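Our Visit to the Koren Robot Lab
Student project report, Automation Basics

Our class had been reading about robot arms since the start of the term, so getting to stand next to one that was switched on was a big deal for us! The Koren lab holds an open day for schools and lets small groups sit in on a work session. We went on March 15, 2018, with our teacher, Mr. Van Beek. There were 27 of us, split into four groups, and mine went in second.

Sarmīte Zariņš runs the sessions. She started with the safety rules (stay behind the yellow line, know where the stop button is) and then went straight to the work. The task that day was picking up everyday items and putting them down again somewhere else on the table. It sounds easy until you try to write down every step, which she made us do on paper first. My group forgot to open the gripper before moving down – a classic mistake, she told us.
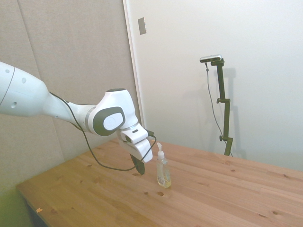
Chia-jung Hsu
Student, project group 2

The pump bottle was my favorite item. It is tall and slender, and the pump sticks out to one side on top, so you have to think about where the fingers should close. I wanted to grab it by the pump. Marthinus Shabalala, who was in my group, said to go lower, on the body of the bottle, and we argued about it for most of our turn. Ms. Zariņš liked that we were arguing and drew both ideas on the whiteboard.

I also learned how much the camera matters. One is mounted on a stand at the back of the table and angled down toward the work area. If someone bumps the stand, the positions can come out wrong and it has to be set up again. I had never thought of that as part of robotics, but she said it takes up a good part of her week.

Another thing I noticed was the cable. It hangs in a loop under the arm, and the slack has to be long enough for the wrist to turn but not so long that it catches on things.

For the second part of our project we want to plan a pick-and-place task of our own, with a drawing of the table and a list of steps. Ruben De Haan is making the drawing and I am writing the steps. We hand it in at the start of June.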